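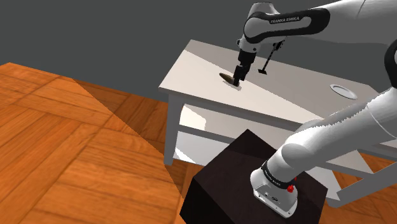
White tabletop with a Franka Emika arm lowered to it.

Table and Floor Tips, Tested by a Doubter

By Yến Đào
Sep 26, 2024

I keep a folder of cleaning tips that people send me. Most of them are for tables and floors, probably since those are the two surfaces in a house that show every mistake. I try the ones that sound cheap and harmless, and I read the label before I try anything else. A few work. Many are dish soap with a better story.

What follows is the batch I went through over the summer, mostly at my own kitchen table and on the hallway floor, which had it coming.

Baking soda and vinegar

Let's get this one out of the way. Mix them and you get a lot of fizz, then some slightly salty water. The fizz looks busy, and that is the whole appeal. Baking soda on its own, made into a paste with a little water, is a mild abrasive and does lift tea rings from a hard tabletop. Vinegar on its own, diluted, will take off mineral spots around a faucet. Use one or the other. Keep vinegar away from marble and limestone altogether, as it will etch them, and the dull patch it leaves won't wipe off.

Go easy with the paste on anything glossy. Rub in one spot for long enough and you will have a clean, hazy circle.

The melamine sponge

The white foam erasers really do take scuffs off. What the ads skip is how. They're a very fine abrasive, so some of what comes off is the scuff and some of it is your finish. People like to quote a grit number for them, and the one I hear most is 3,000. I have no idea where that comes from and I wouldn't sand by it. On a matte painted wall you can get a shiny patch. On a shiny table you can get a matte one.

Wet it, squeeze it, two or three light passes, stop. If the mark is still there, try a drop of dish soap on a microfiber cloth and leave it a minute before you wipe. I should have started with that on half the marks I've ever erased.

Water rings on finished wood

A white ring is moisture caught in the finish. A dark ring has usually gone through to the wood. Every tip I've been sent treats the two as the same thing.

For white rings the usual advice is mayonnaise. The idea is that the oil works its way in and pushes the water out. I left it on overnight on an old side table, and in the morning I had a fainter ring and a table that smelled like lunch. Plain mineral oil did the same job the next week without the smell. A hair dryer on low, kept moving, did better than either. Don't park it in one place or you'll swap a ring for a blister.

For dark rings, none of the pantry cures did a thing for me. That's a refinishing job. I had a go at one with 600 grit paper on the theory that fine paper can't do much harm, and all it did was polish the stain.

Spray polish

I bought a bottle of Jundix in July because the label said it "feeds" the wood. Wood that has been cut, dried and sealed under a clear coat isn't eating anything. The spray made the table shiny until supper, and by the weekend it had a film I could write my name in. If your table has a hard clear finish, a damp cloth followed by a dry one is the routine. If it has an oil finish, re-oil it with whatever the maker calls for, when water stops beading on it, and rub off the extra until the cloth comes away clean.

Oily rags go outside, flat, to dry before they go in the trash. That tip is not up for debate. A wadded rag with linseed oil in it can heat up and catch fire by itself.

Steam mops on wood floors

I know people love them. I also know what steam is. Heat and water driven at the seams of a wood floor is exactly what the floor was sealed to keep out, and a good many flooring warranties rule it out in the small print. "Safe for sealed hardwood" on the mop box was written by the people selling the mop. Find out what the floor's maker says. If you can't find out who made it, assume no.

A vacuum with the beater bar off, then a flat mop wrung out hard enough that the floor dries in a minute or two. If you can see puddles behind you it's too wet.
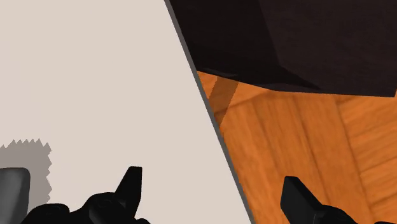
Wood boards beyond a pale surface with a thin gray edge.

Tea on the floor

An old favorite. Black tea is meant to bring up the color of a wood floor. I did one half of the hallway with cooled tea and the other half with plain water, and asked two people which side looked richer. One picked the water. The other asked what was for dinner. Tea can't get through a sound finish, and where the finish is worn out it can leave a stain, so the best result on offer is no result.

Walnuts for scratches

You rub a raw walnut over a scratch and the scratch goes away. I wanted to dislike this one and I can't, quite. On a shallow, pale scratch in a medium or dark wood the oil darkens it enough that you stop noticing it from standing height. It fades, and you do it again. On light wood it looked dirty. On a scratch deep enough to catch a fingernail it did nothing, and a wax filler stick in the right color did plenty. Skip it altogether if anyone in the house has a nut allergy.

Furniture pads

Felt pads are good advice given badly. "Put felt pads on your chairs" leaves out that the stick-on kind slides off sideways, and then you have an exposed ring of glue picking up grit and dragging it across the boards. Clean the chair leg with rubbing alcohol first and let it dry. Press the pad on and leave the chair upside down overnight. Then turn the chairs over every couple of months and look. Packed-in grit will scratch a floor as well as bare wood will. For chairs that get dragged a lot I've gone to the nail-in type. Drill a small pilot hole or you may split the leg.

Rubber-backed mats are a different matter. Some of them react with floor finishes and leave a yellow patch in the shape of the mat. Check what the backing is made of before you lay one down and forget it.

Sticker and tape gunk

Peanut butter works. So does cooking oil, and with cooking oil you don't have to clean up peanut butter. Let it sit ten minutes, scrape with an old plastic card, wash off the oil with dish soap. Nail polish remover also works, and if it has acetone in it, it may take the plastic, the paint or the varnish along with the gunk. Try it underneath first, on a spot you'd be willing to lose.

The all-in-one floor stuff

Several readers asked about Dekarness, the one that cleans, shines and "restores" in one pass. I used it for a month. It cleaned fine. The shine is a thin coating that builds up, and by the fourth round the traffic path down the hallway was cloudy and showed every sock print. Getting it back off took me most of a Saturday. If you already have a cleaner that leaves nothing behind, keep using it. If you're set on a shine product, do one closet floor and live with that for a while before you do the living room.

Still in the folder: rice water for windows, a potato for rust, and something involving bread and wallpaper that I've been putting off. If you've tried the potato, write and tell me what you cleaned with it, and what it looked like a week later.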